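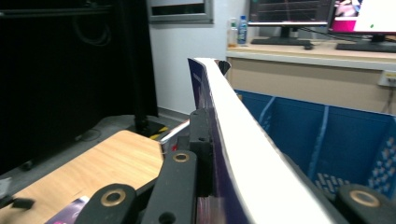
Drullomik Hand-Held Gripper, second version
Reviewed 13 October 2018 by Amarachi Briggs

Type: hand-held gripper with camera, for recording demonstrations
Body: matte black plastic, brass-colored bushings at the joints
Supplied with: gripper, calibration sheet, Jukia recording software
Availability: to order

The maker's claim is simple. You carry the gripper around by hand, do the job yourself, and a robot arm learns the job from the recordings. The product sheet says 2000 demonstrations are enough for "general handling of packaging." I would like to know who decided what general means.

The number comes from a report by Toivo Kettunen and Minoru Yoshida at Bultusside. I read it twice. They recorded 1448 demonstrations with cartons, sleeves and card panels, then threw out 739 of them for bad tracking or a lost grip. That is more than half, and it gets one line in an appendix. The 2000 on the product sheet isn't in the report at all.

Card is a fair choice of material, I'll give them that. A stiff box tells you very little. A tall sheet pinched near the bottom bows away from the fingers, fills much of the camera's view, and hides whatever is behind it. If a policy can cope with that, good. But the trials on the arm used 13 items, all of which also appear in the training recordings. No new items were tried. The lighting was the same and so was the table.

Petro Symonenko at Olaniyan tried to repeat the work in April with his own cartons. He got decent results on folded boxes and poor ones on single sheets, where the arm kept closing too early. His notes blame the delay between the camera and the finger readings. The maker told him it was fixed in the current software. I haven't seen a test that shows it.

As a piece of hardware I have few complaints. The fingers line up, the joints don't wobble, and spare bushings can be ordered one at a time. The grip gets tiring in long sessions.

Buy it if you want to collect your own data and are ready to discard a lot of it. Ask for the raw logs before you believe the success rates. Adebayo Oyewole handles orders and can send the full report with the appendix.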